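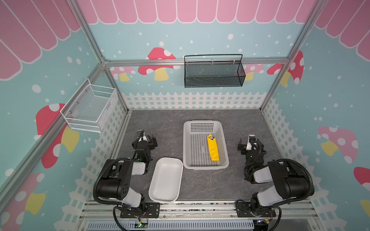
흰 바구니에 노란 봉지 하나

매직 끊은 얘기 언제 쓰냐고 하셔서 드디어 씁니다ㅋㅋ 길어요. 곱슬머리 아니신 분들은 조용히 뮤트해 주세요. 타래로 갑니다

저는 중학교 때부터 매직을 했어요. 엄마 따라간 동네 미용실에서 원장님이 제 머리를 한 번 만져보시더니 "이건 펴야지" 하셨고, 그 뒤로 십몇 년을 진짜 그런 줄 알고 살았어요. 내 원래 머리가 어떻게 생겼는지 모르는 채로요. 뿌리 올라오면 펴고 또 올라오면 또 펴고

그러다 Stellbridge로 이사를 왔는데 여기서 첫 장마철 같은 걸 맞은 게 7월이었거든요? 정수리는 부풀고 끝은 빳빳한 그 삼각김밥 모양… 아시는 분은 아실 거예요. 출근 전에 고데기만 39분 하고 나갔는데 버스 정류장에서 이미 원상복구. 그날 버스 안에서 매직 예약을 취소했어요

취소하고 한 시간쯤은 되게 후련했고요, 그다음부터 무서웠습니다ㅋㅋㅋ 뿌리는 꼬불꼬불한데 아래는 젓가락인 상태로 최소 1년을 버텨야 한다는 거잖아요

선택지는 단순해요. 싹둑 자르든가, 조금씩 잘라가면서 기르든가. 저는 겁쟁이라 두 번째로 갔습니다. 짧은 머리 했다가 고등학교 졸업사진을 망친 사람이라서요 (그 앨범은 본가 어딘가에 봉인되어 있음)

그래서 찾아간 데가 Plumwood라는 작은 미용실이에요. 의자 두 개짜리. 곱슬 커트는 마른 상태에서 한다길래 예약 전화하면서 세 번 물어봤어요. 머리 안 감고 가도 돼요? 진짜요? 민폐 아니에요? 대답은 "평소 하고 다니는 대로 오세요"였어요

가서 앉았더니 선생님이 가위를 한참 안 드시는 거예요. 가닥을 하나씩 잡아당겼다 놨다 하면서 어디가 튀어 오르는지만 보시더라고요. 저는 거울 속에서 점점 쪼그라들고 있었고… 그러다 하시는 말씀이 "뒤통수가 제일 예쁘게 말리네요"

뒤통수요? 제가 평생 한 번도 못 본 그 뒤통수요?? 손거울로 보여주셨는데 진짜로 동글동글 말려 있었어요. 조금 울컥했는데 미용실 가운 입고 울면 너무 웃길 것 같아서 참았습니다
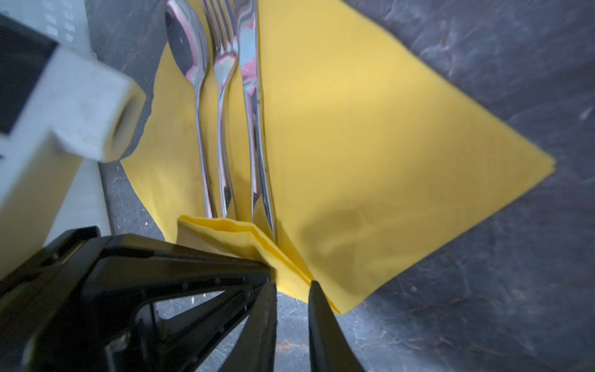 숟가락, 포크, 나이프, 그리고 노란 냅킨

자 이제 다들 물어보시는 제품 얘기. 미리 말하지만 저 광고 받은 적 없고요 받을 만한 계정도 아닙니다ㅋㅋ

처음 석 달은 진짜 돈을 버렸어요. 컬크림, 젤, 무스, 오일, 씨앗 끓인 무슨 물까지. 욕실 선반이 가게 같았어요. 근데 제 머리가 가는 편이라 뭘 바르든 바로 가라앉더라고요. 영양 많은 게 좋은 건 줄 알고 듬뿍듬뿍 바른 제 탓이죠

결국 정착한 건 Becerra 린스 400ml짜리 하나랑 젤 하나예요. 린스를 머리에 바르고 물을 손에 받아서 같이 주물주물하면 찌걱찌걱 소리가 나는데, 그 소리가 나면 거의 다 된 거예요. 설명이 이상한데 해보면 알아요!! 소리로 압니다

젤은 완전 젖은 머리에. 물이 뚝뚝 떨어질 때요. 저는 이걸 못 믿어서 한참을 수건으로 꾹꾹 눌러 닦고 발랐어요. 그러니까 당연히 부스스하죠. 뚝뚝 떨어질 때 바르고, 그다음에 면 티셔츠로 눌러 주세요. 수건 말고 낡은 티셔츠요. 저는 대학 때 과티 씁니다. 드디어 쓸모를 찾은 과티

드라이기 얘기도 해야 되는데, 디퓨저는 Gernness에서 나온 거 써요. 깔때기처럼 생긴 그거. 원래 쓰던 드라이기에 안 맞을까 봐 걱정했는데 고무 입구라 그냥 쑥 들어갔어요. 머리를 옆으로 숙이고 컬을 디퓨저에 담아서 위로 올린 다음 가만히. 이 '가만히'가 제일 어려워요. 자꾸 만지고 싶거든요

만지면 안 돼요. 다 마를 때까지 손대지 마세요. 저는 한동안 말리는 동안 왼손에 폰을 쥐고 있었어요ㅋㅋ 손이 놀면 무조건 머리로 감

다 마르면 젤 때문에 라면사리처럼 딱딱한데 여기서 놀라서 도로 감으신 분 계시죠? (저요) 그거 손으로 쥐었다 폈다 해서 부숴 주면 말랑해져요. 처음 성공한 날 화장실에서 혼자 소리 질렀어요

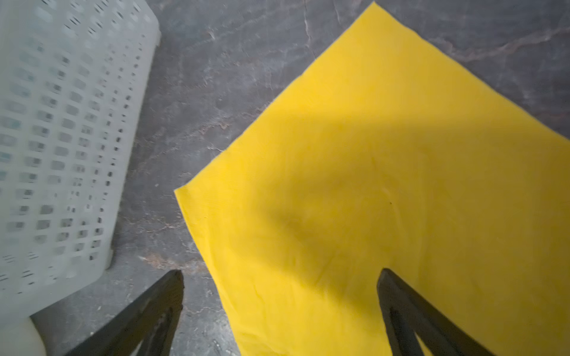

네모난 구멍이 촘촘한 흰 바구니

이쯤에서 멘션 온 것들 답해 볼게요

"회사에서 뭐라고 안 해요?" 했습니다ㅋㅋ 첫 주에만 "오늘 바빴어?" 소리를 몇 번 들었는지. 머리 안 말리고 온 줄 아시더라고요. 그냥 "원래 머리예요" 했어요. 두 번째 달쯤 되니까 파마 어디서 했냐고 물어보시던데요. 같은 분이요

"두 가지 질감 섞인 시기 어떻게 버텼어요?" 묶었습니다. 그게 다예요. 위는 꼬불 아래는 직모일 때는 풀면 답이 없어요. 낮게 묶고 앞쪽만 살짝 빼면 그럭저럭 일부러 한 것처럼 보여요. 곱창밴드가 최고고요, 1000원짜리도 충분해요. 저는 비싼 거 샀다가 세면대 뒤로 빠뜨려서 지금도 거기 있습니다

"끝부분 직모를 말아서 맞추는 건요?" 해봤어요. 젖은 상태에서 손가락으로 꼬아 놓고 자면 아침에 대충 비슷해져요. 근데 매일 밤 꼬고 있으면 현타가 와요. 중요한 날만 추천. 저는 사촌 결혼식 때 딱 한 번 제대로 했고 이모들한테 칭찬받았어요. 까다로운 이모들이라 이건 자랑입니다

"얼마나 자주 잘라요?" 저는 두세 달에 한 번, 손가락 한 마디씩요. 빨리 끝내고 싶으면 더 과감하게 가셔도 되는데, 제가 말씀드렸죠 졸업앨범…

"베개 커버 진짜 바꿔야 돼요?" 저는 효과 봤어요. 미끌미끌한 소재로 바꾸니까 아침에 뒷머리가 덜 엉켜요. 근데 처음 며칠은 베개가 자꾸 도망가서 잠을 설침. 정수리에 파인애플처럼 묶고 자는 것도 있는데 이건 가족들이 웃으니까 각오하시고요

"감는 주기는요?" 저는 사흘에 한 번이에요. 중간에는 분무기로 물만 칙칙 뿌리고 손으로 쥐어 줍니다. 둘째 날 머리가 제일 예뻐요. 첫째 날은 얘가 아직 긴장해 있어요 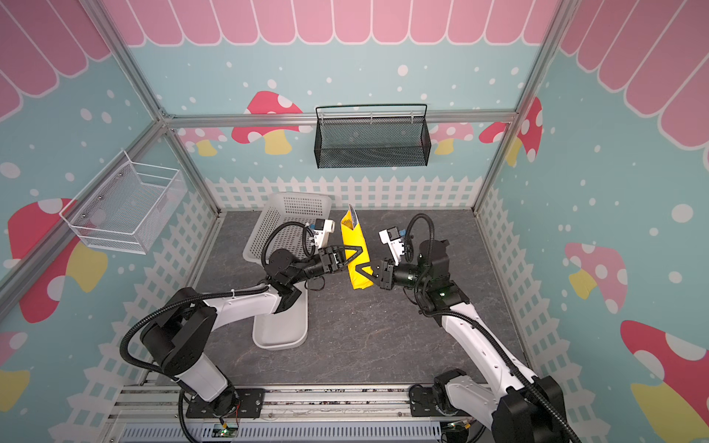 곱슬일기 제124호 | 4쪽

마지막 직모 자른 날 얘기하고 끝낼게요. 2020년 11월 14일이에요. 달력에 동그라미를 쳐 놔서 날짜를 기억해요. 또 Plumwood였고 또 그 창가 의자였어요

선생님이 끝을 잡아 보시더니 "이제 이만큼만 남았네요" 하시는데 진짜 손톱만 했어요. 그게 바닥에 떨어지는데 소리도 안 나더라고요. 십몇 년 동안 거기에 쏟은 돈이랑 시간을 생각하면 쿵 소리라도 나야 되는 거 아닌가요ㅋㅋ

집에 와서 엄마한테 영상통화를 걸었어요. 한참 말이 없으시더니 "너 돌 때 머리 그랬어" 하시는 거예요. 아니 그럼 왜 미용실에 데려가셨냐고요!! 했더니 그때는 다들 그러는 줄 아셨대요. 그리고 엄마도 곱슬이라는 걸 그날 처음 알았습니다. 엄마는 평생 드라이로 펴고 사셨던 거예요

지금은 엄마도 린스만 바꿔 보시는 중이에요. 젤은 끈적해서 싫으시대요. 디퓨저는 제 거랑 같은 Gernness로 보내드렸는데 상자째 장롱 위에 있다는 제보를 아빠한테 받았습니다

아 그리고 망하는 날은 지금도 있어요. 어제도 망해서 그냥 묶고 나갔어요. 비 오기 전날은 뭘 해도 앞머리가 따로 놀아요. 이건 아직 해결 못 했으니까 방법 아시는 분은 제발 알려주세요

앞머리 내리신 곱슬분들 진짜 어떻게 하시는 거예요? 젤을 앞머리에도 바르세요? 아니면 앞머리만 따로 말리세요? 답 달아 주시면 다 해보고 다음 타래에 후기 올릴게요. 제품 이름은 위에 다 썼으니까 DM으로 또 안 물어보셔도 돼요ㅋㅋ 저 이제 머리 감으러 갑니다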